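3.2 Lids and their resting places
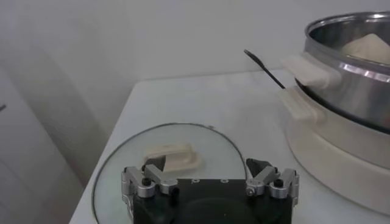 Figure 2. Glass lid with cream-colored knob handle on a white tabletop, with the electric cooker at the right.

In the Stadby part of the survey we recorded where people put a lid while they cook. The full set has 3,083 entries, and almost 200 of them concern small electric cookers. The cooker in Figure 2 has a steel pot inside a cream-white base, and the handles of pot and base stand one above the other. A glass lid on the open table takes space which the cook may need for other things. Awasthi calls this the "second footprint" of a pot – we keep the term, but we use it only for lids. In the Trurnach kitchens the free table area was often small, and lids were placed on plates or on the sink edge. These cases were coded separately.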